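Student arm project: is 40 good picks enough to show at the fair?

Killian Boyer
Our school club is entering Stinico in October with a pick-and-place arm. My partner says that after 40 clean grabs on the same green apple we're done. I don't buy it. We trained on 1,616 frames, nearly all from one desk. What would you test before Monday?

Teresa Brandão
I'd be doubtful too. Forty grabs of one object in one spot tells you the arm can repeat itself — that's it. Use two apples of different sizes, put something round and reddish next to them, and leave the cables where they are. Do 5 tries per layout and write down the misses. Our team skipped the misses last year and the judges asked for them first thing.

Abílio Gouveia
just add more frames, worked for us

Belmiro Garcia
More frames of the same desk won't help much. Also be wary of any demo with a bare table. Try fruit right up against the keyboard with a cube in front, then move it all and run it again. I'd believe that score, whatever it is.

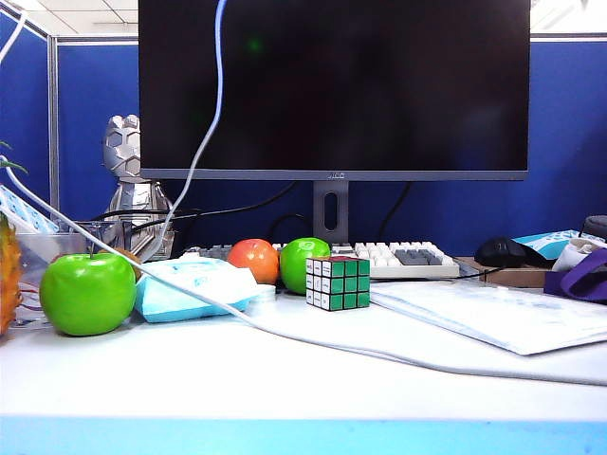

Apples, cube and keyboard on the test desk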